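The **Jeltmont Open Day** is a public demonstration of robot handling held at the Draton workshop in Jeltmont. It is best known for its food counter session, in which a pair of robot arms works with packaged snacks, bottled drinks and sandwiches on a long table. The event is run by Vemex, a small automation firm, and admission is free.

## Background

Vemex moved into the Draton building after outgrowing a shared unit on the other side of town. The building had been a parts warehouse, and the firm kept its high shelving and loading door. Fulvio Gentile, who was head of operations at the time, proposed letting the public in after neighbors began asking what was being built there. A trial evening for residents was held in March, with 200 places.

The first full open day followed in July 2023. Visitors were admitted in groups and given a short talk by Despina Lambrakis before going through to the work area. The talk covered how the arms are taught a task, how long the teaching takes, and why a task that works on one table can fail on another. Children under 12 had to be with an adult.

## Food counter session

The food counter is the longest part of the visit. It was designed by Roya Alipour and Efraín Grajales, who wanted a job that people would recognize from a convenience store or a cafeteria. Goods are picked up and moved between trays, baskets and display stands. A wrapped sandwich is one of the regular items.
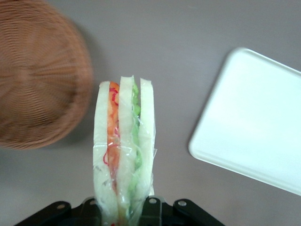
Sandwiches are harder to handle than boxes or bottles. Bread gives way under pressure, and a gripper that closes too far will crush the filling. One that closes too little lets the package slip. The plastic film adds trouble of its own, as it reflects the overhead lights and can hide the true edge of the bread from a camera. Alipour told visitors that the grip setting for sandwiches had been changed more often than any other on the counter.

The session is not scripted from start to finish. Staff move items between attempts, and a failed pick is left in view of the visitors until the arm tries again or an operator steps in. Grajales has said that people ask better questions after a miss than after a clean run.

### Items used

The goods on the counter are ordinary retail products, chosen for their differences in shape and packaging. They include Coca-Cola bottles in red aluminum, held in a clear two-tier rack, and Snickers bars and a box of Walkers cookies on a stepped acrylic stand. Crackers in clear bags share a white tray with other packets, and foil containers are stacked in an oval wicker basket. Bagged pastries are kept on a wire rack. A round basket and a cream-colored serving tray give the arms places to put things down. 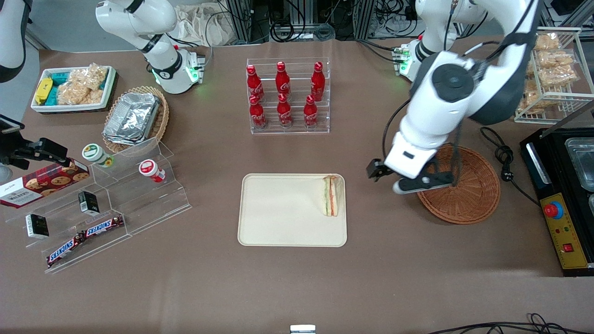
## Safety

Visitors stand behind a rope line and are asked to keep bags and strollers off the floor beside it. An operator stays within reach of a stop button whenever the arms are powered. Food that has been handled in the session is not given out or sold.

## Attendance and reception

Vemex counted 3,649 visitors at the first open day, well above what it had planned for. The line at the loading door was closed early, and those turned away were offered a place on a later tour. Abbas Ghasemi, writing in the local newsletter *Rashti*, called the food counter "slow, but hard to walk away from" and complained that the talk could not be heard from the back row. A second speaker was added for later groups.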